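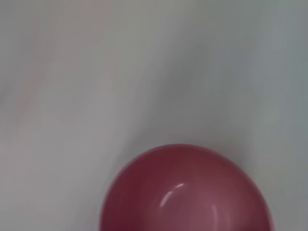

Tunon says vinegar, but I'd try bicarb first, seeing as it's a red bowl and you don't want to scour the shine off. See my answer further down.

Home Kitchen Cleaning Storage Ask Log in

Red bowl smells of onion, how do I get rid of it?

Posted by Drulo, 23rd May

Had this round red bowl since January, use it for everything. Left chopped onion in it overnight with a plate on top and now it stinks. Washed it twice in hot water and washing up liquid, still there. Made a fruit salad in it yesterday and my lot wouldn't touch it. Got it off the market so no label and no idea what it's made of, could be plastic could be something else. Don't want to ruin the inside, it's nice and glossy. Any ideas before I need it for the weekend??

Mercado

Bicarb. Couple of spoonfuls, enough warm water to make a thin paste, smear it round the inside and right up over the rim, leave it an hour. Rinse, dry with a soft cloth. Not the green scourer, it'll go dull and you wont get it back. If it still smells do the same again overnight. Then stand it on the windowsill for a day, air does half the work. Also wash the plate you had on top, mine was the plate once and I'd blamed the bowl for a week.

Tunon

White vinegar and water, half and half, fill it up, twenty minutes, done. Bit of a whiff of chips after but that goes. Dont mix it with the bicarb, they just fizz and cancel out. No boiling water either if you dont know what it's made of, had a plastic one go wonky on me at 90 degrees in the dishwasher.

Trasberg

just keep it for onions and get another one for fruit. thats what we do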